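Kitchen Chores Trial: Progress Report for March
To: Andesance grants office
From: Boonmee Onsri, Hirau

You asked for a plain answer this time on whether the breakfast task is ready to be called working. My answer is no. Parts of it are better than they were in the last report, and I will say which, but I would not sign a statement that a machine can make toast in an ordinary kitchen, and I would ask that your newsletter not say so either.

The task has not changed. The arm has to pick up bread, put it in a toaster slot, push the lever, wait, take the toast out and put it on a plate. A child can learn it in a morning. We count a run as good only if all of that happens with no hand reaching in. The Kioko software scores a run stage by stage and gives credit for each one, so its numbers look much kinder than ours. I have left them out.

We logged 885 runs in this period. Picking up bread from the mat is where most of the gain is. When the bread is a regular slice lying flat with space on all sides, the arm does well. When it is a torn chunk of a crusty loaf, or is up against something else, results drop off quickly, and most kitchens I have stood in have things up against other things.

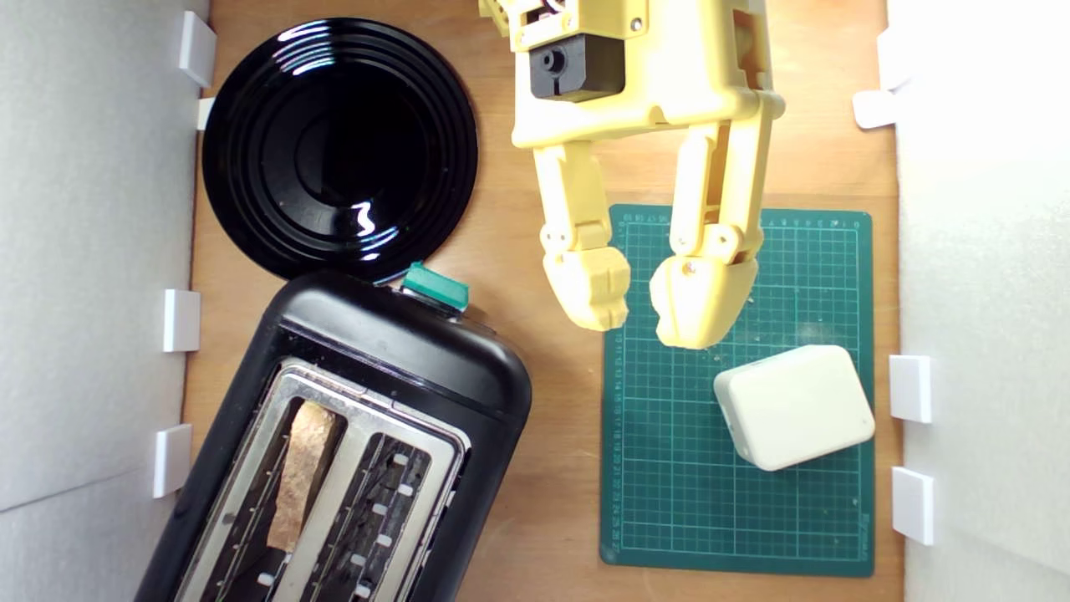
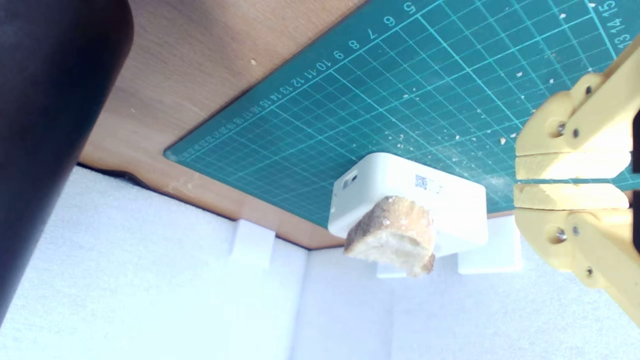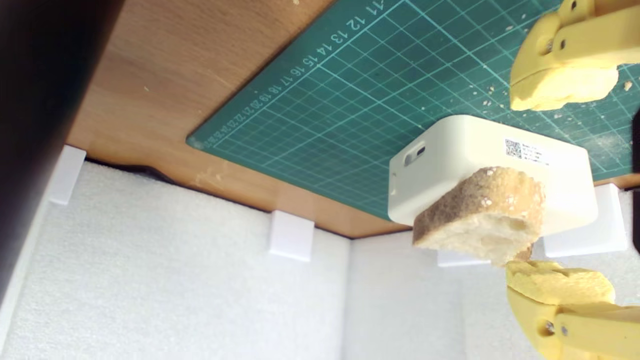
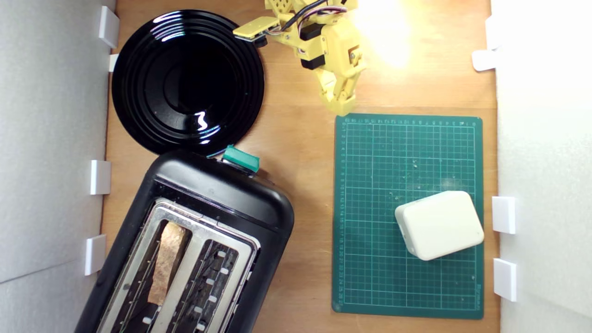

Toaster, plate and cutting mat station, two views from overhead and two closer in at the mat.

The second weak point is the slot. Bread is soft and toast is brittle, and the grip that is right for one is wrong for the other. Tidedska supplied new fingertip pads in the middle of the period and there was talk that these would fix it. They helped with bread. With toast I see no difference I would want to defend. A slice that goes in slightly crooked still tends to catch, and the arm has no good way of knowing that it has caught. It pushes on, or it lets go and moves to the next stage as if all were well. I consider this the most serious fault we have, more serious than dropping things, which at least is easy to spot.

Crumbs are a smaller matter, but I want them on record. Every run makes some. A person wipes up without thinking about it. We wipe the mat by hand between blocks of runs, and the time for that has never been counted in the figures sent to you. I think it should be. The same goes for putting the plate back, unplugging the toaster at night and fetching more bread. If the question is whether the machine saves a household any work, then the work of looking after the machine belongs in the sum.

On the budget, we have spent 3,000 dollars of the equipment line, mostly on spare motors and the pads. I am not asking for more. I was pressed by Tidedska to put in for a second arm, and I do not support it. Two arms would give us twice the runs and the same faults.

For the next period I propose the following.

Stop adding new foods. Jam and butter were on the plan and should come off it.

Run 22 full sessions on toast removal alone, with the toaster moved to a new angle at the start of each one.

Have a person who has never worked on the project set out the table for 4 of those sessions, with no advice from us about where things should go.

Log all hand work between runs by the minute, wiping included.

If removal has not improved by the end of that, I would like us to talk about whether the toaster task should continue. The Hirau team does not all agree with me. Two of my colleagues think the slot problem is a matter of more practice data and have written a page saying so, which is attached. I have read it twice and remain unconvinced, but you should have it.

The full run log is available on request.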